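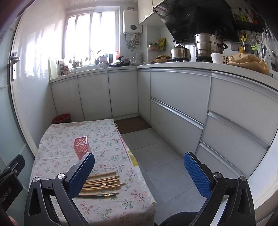
4. Importing and Validating Paper Signatures

This section covers the entry of signatures collected on paper into a Vimasari petition. Online signatures are validated when they are submitted and need no further action. Complete Section 3 (Petition Text and Jurisdiction) first. Once the first paper batch is posted, the petition text is locked.

4.1 Before you start

You need an account with the Records role. The Organizer role can view batches but can't post them.

Check that the jurisdiction file is loaded. Open Settings > Jurisdiction and look for the green status line. The sample file supplied with the software is for the township of Prilthorpe and contains 1,562 street addresses. Do not use it for a live petition.

4.2 Creating a batch

1. Open Paper > New Batch.
2. Enter the circulator's name as it is written on the sheets.
3. Enter the first and last sheet numbers. A batch holds up to 50 sheets. Larger sets must be split.
4. Select the sheet layout. If the sheets were printed from Vimasari, choose Standard. For sheets from another source, choose Custom and set the number of lines per sheet.
5. Click Create. The batch appears in the list with the status Open.

Note: Sheet numbers can't be used twice in the same petition. If a number was printed twice by mistake, add a letter to the second one (for example, 364A).

4.3 Entering lines

1. Open the batch and select the first sheet.
2. Type the name, street address and date for each line. Press Enter to move to the next line.
3. For a line that was crossed out by the signer, press F6. The line is stored as Withdrawn and is left out of the total.
4. For a line you can't read, press F7. Do not guess at a name.
5. Click Close Sheet after the last line.

Caution: Closing a sheet with blank lines marks those lines as unused. They can't be filled in later without reopening the whole batch.

4.4 Running validation

1. Set the batch to Ready.
2. Click Validate. Keep the window open until the progress bar closes.
3. Review the results. Each line is marked Match, Near Match, Duplicate or Outside Area.
4. Resolve every Near Match by hand.
5. Click Post.

A duplicate is counted once, under the earliest date. If a person signed both online and on paper, the online entry is kept.

4.5 Messages

Code 647: Jurisdiction file missing or out of date. Reload the file and validate again.

Code 651: Date earlier than petition start. Check the date against the sheet. If it was entered correctly, the line is rejected.

Code 660: Batch in use. Another user has the batch open.

Sheets should be kept in number order until the petition has been filed. For delivery of the final count, see Section 5.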